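Chapter 4
Writing the Bit: Where Your Material Comes From

I bombed for the first time in February, in a back room in Moura, in front of 3 paying customers and a guy fixing the ice machine. He laughed once (at his drill, I think). I've told that story on stage maybe a hundred times since, and it gets a bigger laugh than anything I did that night!

So let's start there, with the stuff you'd like to forget.

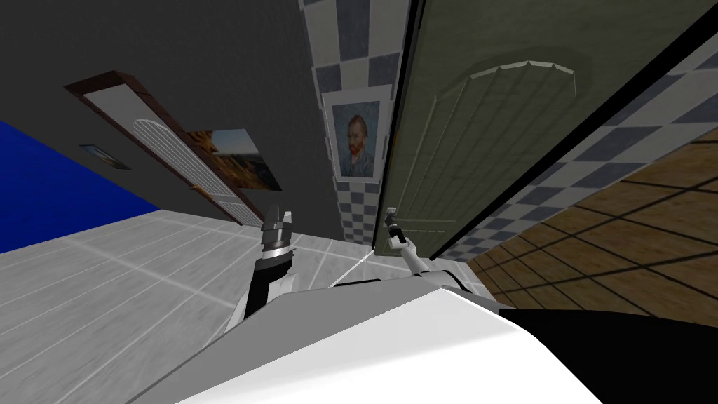
4.1 Start with what bugs you

Grab a notebook and write for 60 seconds about something that annoyed you this week. Don't try to be funny yet. My old teacher, Birgit Reinholz, made us read these out loud in a flat voice, and people were falling off their chairs by the second page. Mine was about my landlord and a parking space, and I was way too angry about it.

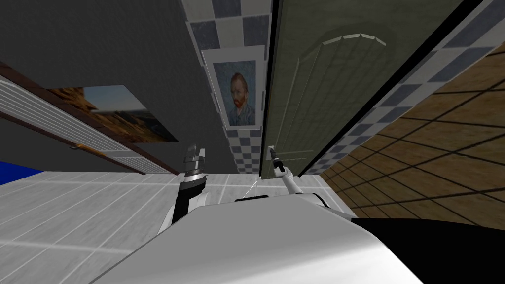
4.2 Find the turn

Every joke sets you up to expect one thing and hands you another. You knew that already, but knowing it and finding the spot in your own writing are pretty different jobs. I go through my page with a pencil and mark each place where a listener would be making a guess. Then I mess with the guess.
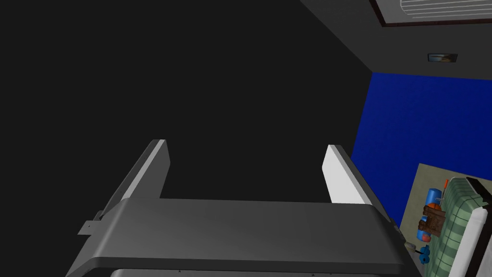

Sometimes there's no guess to mess with, and then I cut the line, even if I love it. Alvar Tangen and I once trimmed a 115-word story about his wedding suit down to a single sentence, and he sulked all the way home. He opened with it the next night, though, and he's still opening with it.
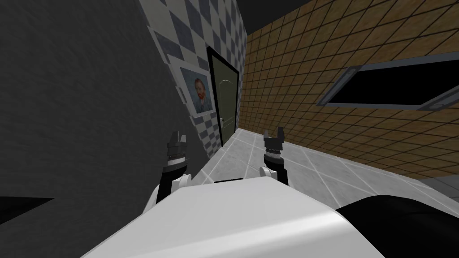 Figure 4.4 Two robot arms facing down a narrow tiled room.

Before you go on to the next section, pick one page from your notebook and mark it up the same way. Keep the lines you cut. We'll need them in Chapter 5.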